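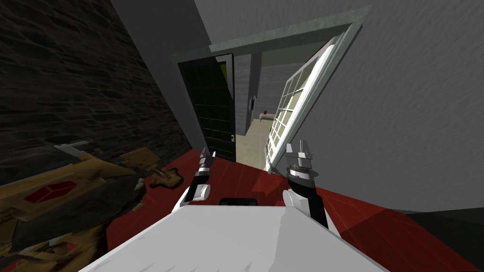 Picture credit: Roald Solberg

Two nights in Dromley without a car, where to stay?

Posted by fenwalker in Short Breaks

My sister and I are going to Dromley in September for two nights and want to do the coast walk to Bitham on the middle day. Neither of us drives. The hotel by the station wants 400 pounds for a twin, which seems steep for a place with no breakfast. Is it worth staying in Bitham instead and getting the bus back for the train? We would like a quiet room and somewhere to eat in the evening that doesn't stop serving at eight. We are both fairly light sleepers.

tidetable_jo

I'd stay in Dromley. Bitham is nicer to look at, but the last bus leaves before most people have finished their tea and there is one pub, which does food when it feels like it. We stayed at the Gautam guest house, up the hill behind the church. It was clean, the bed was firm, and breakfast was included. Ask for a room at the back. The front ones look over the road and the delivery vans start early.

Our room had sash windows that let in a bit of a draught, so take a jumper even in September. The top sash wouldn't stay up without the wedge, and the wedge lives on the sill.
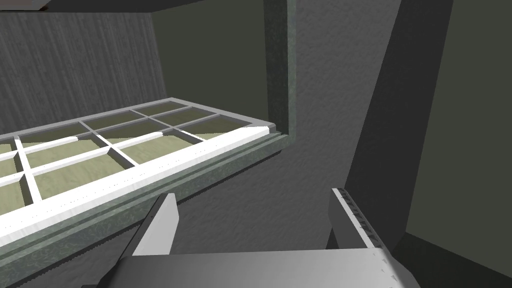
Getting to the walk

From the guest house it is a short way down to the harbour and the path starts behind the car park. Do it from Dromley to Bitham so the climb comes first. The 655 bus brings you back and stops outside the church. Check the times the day before, as the Sunday ones are different.

oldrucksack

Peltis is cheaper than either and 3 stops up the line. No sea though. We ate at the curry place opposite the station and it was open late.

marram

Agree with Jo about the back rooms. I had a front one and slept badly both nights. They don't take cards for the deposit, or they didn't when I went, so ring them. Can't help with Bitham, we only went for an ice cream and it rained.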